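Besuch in der Ölmühle Lutton: Pressung, Klärung, Abfüllung

Reisebericht, November 2022

Die Mühle liegt am unteren Ende des Gewerbegebiets, zwischen einem Landhandel und einer stillgelegten Ziegelei. Von der Bahnstation sind es 25 Minuten zu Fuß, ein Teil davon ohne Gehweg. Wer mit dem Auto kommt, parkt hinter der Waage. Die Anmeldung erfolgt über das Büro im Obergeschoss, geführt wird in Gruppen von höchstens zwölf Personen. Geschlossene Schuhe sind vorgeschrieben, Haarnetze werden gestellt.

Durch den Betrieb führte Kazue Sakamoto, die dort die Produktion leitet. Der Rundgang folgte dem Weg der Saat und dauerte knapp drei Stunden, die anschließende Verkostung nicht mitgerechnet. Verarbeitet werden Raps, Lein und Sonnenblume, in kleinen Mengen auch Leindotter. Am Besuchstag lief Raps.

Annahme und Reinigung

Die Saat kommt lose auf Kippern an und wird über eine Gosse abgeladen. Vor dem Abkippen zieht ein Mitarbeiter Proben an mehreren Stellen der Ladefläche, die zu einer Mischprobe vereinigt werden. Bestimmt werden Feuchte, Besatz und Ölgehalt. Die Feuchte ist das Kriterium, an dem Partien am häufigsten scheitern: Oberhalb von neun Prozent wird nur nach Absprache angenommen, unterhalb von sechs Prozent bricht die Saat in der Presse zu fein und der Trubanteil im Rohöl steigt.

Die Reinigung besteht aus einem Magnetabscheider, einem Siebreiniger mit zwei Decks und einem Steigsichter. Der Siebreiniger stammt von Arrieta und ist das älteste Gerät im Haus. Die Siebe werden beim Wechsel der Ölsaat getauscht, was nach Auskunft der Produktionsleitung vierzig Minuten dauert. Der ausgetragene Besatz geht an eine Biogasanlage in der Nachbargemeinde.

Gelagert wird in sechs Silos mit Kegelboden. Eine Temperaturmesskette je Silo meldet an die Schaltwarte. Belüftet wird nachts mit Außenluft, sofern deren Temperatur mindestens fünf Grad unter der Saattemperatur liegt. In der Kampagne 2022 wurden bis zum Besuchstag 2978 Tonnen Saat angenommen, im gesamten Vorjahr waren es 3851 Tonnen. Den Rückgang erklärte Frau Sakamoto mit der Preisentwicklung und damit, dass zwei größere Lieferanten ihre Anbaufläche auf Wintergerste umgestellt haben.

Pressung

Im Pressenraum stehen vier Schneckenpressen nebeneinander auf einem gemeinsamen Stahlrahmen. Der Durchsatz je Presse ist mit 600 Kilogramm Saat in der Stunde angegeben, gefahren wird meist darunter. Die Düse am Presskopf ist wechselbar, ihr Durchmesser bestimmt zusammen mit der Drehzahl den Gegendruck und damit Restölgehalt und Temperatur. Der Presskopf muss vor dem Anfahren vorgewärmt werden, andernfalls verstopft er in den ersten Minuten.

Zur Bezeichnung »kaltgepresst« gab es in der Gruppe die üblichen Rückfragen. Gemeint ist, dass die Saat vor der Presse nicht erwärmt wird. Reibungswärme entsteht trotzdem. Am Ölauslauf der zweiten Presse zeigte das Thermometer 38 Grad, der Presskuchen verlässt die Düse deutlich heißer. Der Betrieb arbeitet mit einem internen Grenzwert von 40 Grad am Auslauf, bei dessen Überschreitung die Steuerung von Woria die Drehzahl zurücknimmt. Eine akustische Meldung erfolgt erst bei 43 Grad.

Der Presskuchen fällt in Stangenform an und wird über ein Kühlband in Big Bags gefördert. Der Restölgehalt liegt je nach Einstellung zwischen elf und vierzehn Prozent. Abnehmer sind Milchviehbetriebe im Umkreis von sechzig Kilometern. Wirtschaftlich trägt der Kuchen einen Anteil am Erlös, den mehrere Besucher unterschätzt hatten. Genaue Zahlen wurden nicht genannt.

Der Lärmpegel im Pressenraum erlaubt kein Gespräch. Die Erläuterungen fanden deshalb im Vorraum statt, mit Blick durch eine Scheibe. Das ist nachvollziehbar, erschwert aber die Zuordnung der Bauteile. Ein Schema an der Wand wäre hilfreich.

Klärung

Das Rohöl enthält nach der Presse feine Saatpartikel und muss geklärt werden. Die Mühle arbeitet zweistufig. Zunächst sedimentiert das Öl in stehenden Edelstahltanks, danach wird es über einen vertikalen Druckplattenfilter geführt. Der Filterkuchen baut sich aus den Trubstoffen selbst auf, auf Kieselgur wird verzichtet. Bis die Schicht trägt, läuft das Filtrat im Kreis. Ein Schauglas in der Rücklaufleitung dient zur Beurteilung. Umgeschaltet wird von Hand, ein Trübungsmessgerät ist vorhanden, wird nach Aussage der Filterbedienung aber nur zur Kontrolle abgelesen.

Als Sicherheitsfilter folgt eine Beutelfiltration mit einem Mikrometer Feinheit. Der Differenzdruck über dem Beutel wird protokolliert. Steigt er innerhalb einer Schicht ungewöhnlich schnell, liegt die Ursache fast immer am vorgeschalteten Plattenfilter, etwa an einem verletzten Gewebe oder einer nicht sauber sitzenden Dichtung.

Zur Farbe: Kaltgepresstes Rapsöl ist durch Carotinoide gelb, bei höherem Anteil unreifer Körner verschiebt sich der Ton durch Chlorophyll ins Grünliche. Raffinierte Ware ist wesentlich heller. Aus der Farbe allein lässt sich auf die Qualität nicht schließen, und die Schichtdicke spielt beim Vergleich eine größere Rolle, als man zunächst annimmt. Dieselbe Flüssigkeit wirkt in einem bauchigen Glas in der Mitte satter als am Rand.
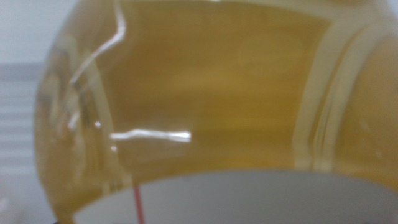
Labor

Das Labor ist ein Raum von vielleicht zwanzig Quadratmetern mit zwei Arbeitsplätzen. Bestimmt werden hier Säurezahl, Peroxidzahl und Wassergehalt, letzterer nach Karl Fischer. Fettsäurespektrum, Schwermetalle und Pestizidrückstände gehen an ein externes Institut. Die Proben jeder Charge werden dunkel und kühl zurückgestellt, und zwar drei Monate über das Mindesthaltbarkeitsdatum hinaus.

Bei der Säurezahl arbeitet die Mühle mit einem Höchstwert von 2,0 mg KOH je Gramm, typische Chargen liegen bei der Hälfte. Interessanter war der Teil zur Sensorik. Ein Panel aus fünf Beschäftigten prüft jede Charge auf Fehlaromen, wobei zwischen holzig, stichig, ranzig und verbrannt unterschieden wird. Stichige Öle gehen praktisch immer auf feucht gelagerte Saat zurück. Analytisch sind sie unauffällig, die Kennzahlen können einwandfrei sein. Solche Chargen werden als technisches Öl verkauft.

Auf die Frage nach der Haltbarkeit von Leinöl war die Antwort knapp: drei Monate ungeöffnet bei Kühlung, nach dem Öffnen vier Wochen. Der Bitterton, der bei älterem Leinöl auftritt, wird auf die Oxidation eines Cyclolinopeptids zurückgeführt und setzt ein, bevor die Peroxidzahl auffällig wird.

Abfüllung

Abgefüllt wird auf einer halbautomatischen Linie von Nakumik mit acht Füllventilen. Die Leistung beträgt 1860 Flaschen je Stunde beim Halblitergebinde. Die Flaschen werden vor dem Füllen mit Stickstoff gespült, nach dem Füllen wird der Kopfraum nochmals inertisiert. Dosiert wird nach Gewicht. Volumetrische Dosierung hatte der Betrieb früher im Einsatz, sie erforderte aber eine Temperaturkorrektur, die im Winter regelmäßig nachgestellt werden musste.

Für Leinöl wird ausschließlich Braunglas verwendet, für Raps und Sonnenblume auf Kundenwunsch auch Weißglas im Umkarton. Den Schraubverschluss setzt die Maschine auf, eingelegt werden die Kappen noch von Hand. Das Etikett wird erst nach einer Standzeit von zwölf Stunden aufgebracht, damit undichte Flaschen vorher auffallen. Die Ausschussquote in diesem Schritt liegt im Promillebereich.

Beim Rundgang stand die Linie wegen eines Formatwechsels. Gezeigt wurde daher nur der Wechsel der Führungsschienen und das Umsetzen des Einlaufsterns. Für den technisch Interessierten war das kein Nachteil. Wer die Anlage laufen sehen will, sollte nach einem Termin im Februar fragen, dann ist die Auslastung am höchsten.

Energie und Reinigung

Der Strombedarf der Pressen dominiert die Bilanz. Auf dem Dach der Lagerhalle ist eine Photovoltaikanlage montiert, der Eigenverbrauch ist wegen des Schichtbetriebs hoch. Wärme wird nur für Büro, Sozialräume und die Temperierung der Öltanks benötigt und kommt aus der Abluft des Kühlbands sowie aus einem Hackschnitzelkessel.

Nassreinigung findet in den ölführenden Bereichen so selten wie möglich statt. Tanks und Leitungen werden nach jedem Sortenwechsel mit dem Folgeöl gespült, das Spülöl wird getrennt gesammelt. Eine Reinigung mit Lauge ist zweimal im Jahr vorgesehen und wird von einer vollständigen Trocknung gefolgt – Restwasser in einem Ventilgehäuse hatte vor einigen Jahren eine ganze Charge Sonnenblumenöl gekostet.

Verkostung und Hinweise für Besucher

Verkostet wurden vier Öle aus blauen Gläsern, auf 28 Grad temperiert, dazu Apfelstücke und stilles Wasser. Das Rapsöl war nussig und saatig, mit leicht holzigem Nachgeschmack. Das Leindotteröl erinnerte deutlich an grüne Erbsen. Für die Sonnenblume fehlte gegen Ende die Aufmerksamkeit, man sollte sie an den Anfang stellen.

Der Werksverkauf öffnet nach der Führung für eine halbe Stunde, Kartenzahlung ist möglich. Fotografieren ist in allen Bereichen außer der Schaltwarte gestattet. Der Rundgang umfasst drei Treppen mit Gitterrosten und ist nicht barrierefrei. Die Teilnahme kostet acht Euro, schriftliche Unterlagen werden nicht ausgegeben. Der nächste Bus zurück zum Bahnhof fährt um 16.42 Uhr ab Haltestelle Ziegelei, danach erst wieder um 18.12 Uhr.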